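Vurnerard：面向居室储物空间的单臂移动操作平台
课程项目报告（修订稿）

相对初稿的改动集中在第三节的标定流程和第五节的失败分类。机械结构部分除线缆走向外没有变化，已读过初稿的同学可以直接跳到第三节。

一、任务定义

平台在普通居室内工作，面对已经打开的衣柜，完成挂放物品的取下与归还。对象限定为毛巾一类的柔性织物，挂点为柜内的挂钩。开关柜门不在本项目范围之内，每次试验前由人工把门开到位。

选择衣柜有两方面考虑。一是柜体内腔三面受限，手臂的进入方向基本只有正前方，规划问题比桌面抓取更接近实际使用。二是柜内光照与外部差别较大，能够暴露视觉部分的弱点。初稿评审时有人建议先在桌面上搭一个简化的挂架，我们试做过一版，抓取几乎不出错，对后续调试的参考价值有限，因此放弃。

二、硬件

手臂由 Dakville 共享工坊的旧关节模组改装，外壳为黑色，末端装黑色夹爪。关节驱动板采用 Asen，主控程序在 Jin 控制盒上运行。驱动板与控制盒之间走一条总线，供电单独布线，两者在底座处分开固定。初版把总线和电源捆在同一根编织套管里，肩关节高速转动时偶发校验错误，分开之后未再出现。

传感部分为两个相机：头部相机负责全局定位，腕部相机负责末端接近阶段的修正。头部相机视野覆盖整个柜口，但手臂抬起后会遮挡柜体下部，这一点在规划时必须计入。腕部相机离夹爪很近，画面的朝向随腕关节滚转而变化，常处于大角度倾斜状态，图像送入检测网络之前先按关节角做旋转校正。

线缆问题占用的时间超出预期。手臂向柜内伸展时，基座一侧的线缆会弯成一个环，环的大小取决于肩关节角度。环过大时可能挂住门边，过小时拉扯接插件。现行做法是在大臂中段加一个可滑动的卡扣，把余量留在基座侧。卡扣为打印件，第一批用的材料偏脆，拆装几次后开裂，第二批加厚了根部圆角。

三、标定与柜体建模

标定分为手眼标定和柜体位姿估计两步。手眼标定采用常规棋盘格方法，每次更换相机支架后重做。柜体位姿估计不依赖贴码，利用门板边缘与内腔轮廓求解。白色衣柜的门板与背板颜色接近，灰度差很小，直接做边缘检测得到的线段断续且偏短；门边受光后形成的亮线反而稳定，现行算法以这些亮线为主要特征，再用柜口的矩形约束剔除离群线段。

挂钩的定位是第二个难点。钩体小，金属面有反光，深度图在钩体附近经常缺失。初稿中使用点云聚类提取挂钩，误检较多。修订后改为先在彩色图上检测，再把检测框中心投到侧壁或背板所在的平面上求交点。该方法默认钩体紧贴平面，由此带来的偏差沿平面法向，抓取时用夹爪开口的余量吸收。

毛巾挂在柜内左侧的钩上，织物为锈橙色，与白色内壁对比明显，用颜色阈值即可分割，不需要训练网络。

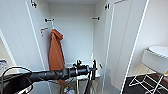 分割后取织物区域的上部作为抓取候选。挂钩附近的织物聚成一束，厚度较大，夹爪从正面进入容易把束推偏；自聚束处向下一段距离，织物展开为纵向长褶，夹持面更稳定。程序在候选区内按褶皱走向计算夹爪的滚转角，使两指闭合方向与褶皱垂直。取下动作分为上提和后撤两段，上提高度由钩口深度决定，后撤必须等上提完成后才开始。早期版本把两段合成一条斜线，织物多次卡在钩口。

左侧作业时，大臂与左门内侧的间隙最小。碰撞模型中两扇门用薄板表示，厚度按实测值外扩。柜底放置的小瓶等物品不逐个建模，统一用一个禁入高度代替，手臂任何部位不得低于该高度。这样会牺牲一部分可达空间，但换来规划时间的稳定。

四、数据采集

七月在工坊集中采集，共完成 144 次取放试验，从中抽取并标注 2391 帧图像。头部与腕部两路同步记录，时间戳由 Jin 控制盒统一给出。标注内容包括织物掩膜、挂钩位置和柜体可见轮廓。标注规则在中途修改过一次：被手臂遮挡的轮廓原先要求补全，后改为只标可见部分，之前的帧全部返工。

为检验腕部相机在衣柜以外的表现，试验中增加了转场段，手臂保持收拢姿态，经过其他家具和地面，腕部相机持续记录。转场段不做抓取，只评估位姿估计模块是否会把无关物体误判为柜体。负样本中最难处理的是灰色金属柜，柜面有多条平行的细凹线，与门边亮线在几何上很相似，加上一条反光带，亮度特征同样成立。铁丝层架上密集的条格也会产生大量平行线段，不过间距小，用最小间距阈值可以滤除。地面为深灰色，纹理细，基本不产生干扰。

对金属柜的处理，目前是在矩形约束之外增加内腔深度检查：候选矩形内部必须明显深于四周，否则拒绝。这一检查依赖深度图，反光带处的深度缺失被当作未知，不计入统计。
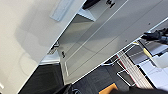 Tadhg Mulcahy 在中期讨论时对这一做法提出异议，他认为深度检查把问题推给了最不可靠的那一路数据，反光区域一旦占到候选矩形的大半，“未知”就等于放行；更稳妥的办法是在转场段直接关闭柜体检测，由导航状态决定何时开启。他还指出，腕部图像做旋转校正后四角会出现填充区，填充区的边界本身就是长直线，应当先掩掉再提线。

第二条意见已采纳，填充区掩膜在校正步骤中一并生成，误检随之减少。第一条部分采纳：转场段默认关闭检测，但保留手动开启的选项，以便继续积累负样本；同时给未知像素的占比设了上限，超过上限即拒绝候选。完全依赖导航状态的方案没有采用，原因是底盘定位在地毯上有漂移，状态切换的时刻不够可靠。

五、失败分类

失败按发生阶段分为定位、接近、夹持、脱钩四类。定位失败多出现在柜内较暗、门边亮线变弱的时候，增加一盏固定补光后有所缓解。接近失败主要是规划超时，集中在夹爪需要大幅滚转的姿态。夹持失败与指面材料有关，光面指垫夹住织物后会缓慢滑移，换成带纹理的硅胶垫后滑移减轻，但松开时织物偶尔粘附。脱钩失败在两段式动作之后已经少见，剩余情形都是织物环套得较紧，上提时钩与织物一起受力。

归还动作的成功率明显低于取下，目前只能把织物搭在钩上，不能保证挂稳。判定标准也较宽：松爪后后撤到位，织物未落下即算成功。

六、未完成部分

Asen 驱动板的电流反馈尚未接入夹持判断，现阶段仅凭指间开度推断是否夹住织物，薄毛巾容易误判为空夹。读取接口已经调通，但数据刷新较慢，需要修改总线轮询顺序，预计要把腕关节和夹爪的轮询优先级提前。

底座目前靠配重压稳，手臂全伸时仍有轻微晃动，头部图像随之抖动。更换宽底座的图纸已画好，工坊的切割设备排期未定。换底座后手臂安装高度会变化，第三节中的柜体禁入高度需要重新测量，手眼标定也要重做一遍。

源码、碰撞模型和标注规则放在课程服务器的 Vurnerard 目录下，标注规则以修改后的版本为准，旧版文件留作对照，请勿用于训练。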